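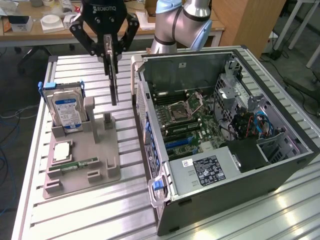
What is a micro-budget horror film?
For this book, it's a scary feature made for less than the price of a decent used car, usually by people who also have day jobs, and usually sold or shown without a studio anywhere near it.

Chapter 3
Paying for the Blood: Money, Time and the Very Small Horror Movie

I made my first feature with a borrowed van, a rented fog machine and a cast that mostly worked for lasagna. It was called Drornura, it ran much too long, and the monster's left ear fell off in the big chase (we kept the take, because the running was good!). I bring it up because everything in this chapter comes from mistakes I made on that movie, or from mistakes that friends were kind enough to tell me about later.

In Chapter 2 we looked at the script and how to write for places you can get into for free. Now we get to money. I know, I know. You want to skip ahead to the fake blood recipes in Chapter 6. Please don't! I've watched a lot of good scripts die in a drawer while their writers bought gallons of corn syrup.

By the end of the chapter you should be able to write a one-page budget, choose between crowdfunding and private money, and build a shooting schedule that your actors can survive. You'll also meet some words in bold print in the margin, such as deferred pay, contingency and completion funds. Learn contingency first. It means the money you swear you won't touch and then spend on tires.

3.1 Start with the days

Most beginners start a budget by listing gear. I start with days. Every day you shoot costs you food, gas, parking, batteries and goodwill, and goodwill runs out fastest. Drornura took 20 days. The next one, Castetora, took 10, and it's a better movie by a mile. We had fewer rooms and a smaller cast, plus a creature that stayed in the dark until the last reel.

Hòa Ninh produced Castetora and she had a rule I've stolen ever since: if a scene needs a new location, it has to scare somebody or kill somebody. A scene where two people drive to a diner and talk about the legend of the well can happen on the porch. We cut three of those in one evening, and I sulked for a week.
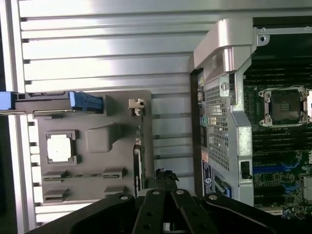

Can a first-time director raise money through crowdfunding?
First-timers do it all the time, but most of the early pledges come from people they already know, so the list of friends, cousins and old coworkers matters more than the pitch video.

3.2 Asking strangers (and your aunt)

So let's talk about that list. Before you launch anything, write down every person who would open an email from you. Then write to them one by one. Évan Lacroix did this for his werewolf picture, Kilitz, and spent most of September at the kitchen table typing personal notes until his wrists hurt. He hit his goal with 16 hours left on the clock, and I was refreshing the page right along with him like it was a ball game.

Pick your rewards with care. Posters are heavier than you think once you mail them overseas, and T-shirts come in sizes, and sizes mean a spreadsheet. What people loved on Kilitz was the cheap stuff: a credit as a villager, a voicemail howl, a chance to name a victim. Évan says he'd skip the shirts next time. I'd skip them too.

Also, keep back enough for finishing. Sound mixing, color, music, festival fees, all of that lands after the fun part is over and everyone is broke. Oluwatosin Osagie, who cut both of my features, has a shelf of drives from directors who shot everything and then vanished. A movie on a shelf isn't much use to your backers.

3.3 What you owe people

Write it down, even with friends. Especially with friends! A one-page deal memo should say what the person does, when they do it, what they get, and what happens if the movie makes a profit. On Lamptey, my ghost short, I promised Loan Khổng "a piece of it" for playing the drowned bride, and neither of us knew what that meant until a streaming channel sent a check. We worked it out over noodles. It could have gone very differently.

Feed your crew a hot meal every six hours and tell them at breakfast when they're going home. Then send them home.

Before you read on, take a page of your script and mark each new place, each speaking part and each effect. Keep that page handy. We'll put prices on it in 3.4.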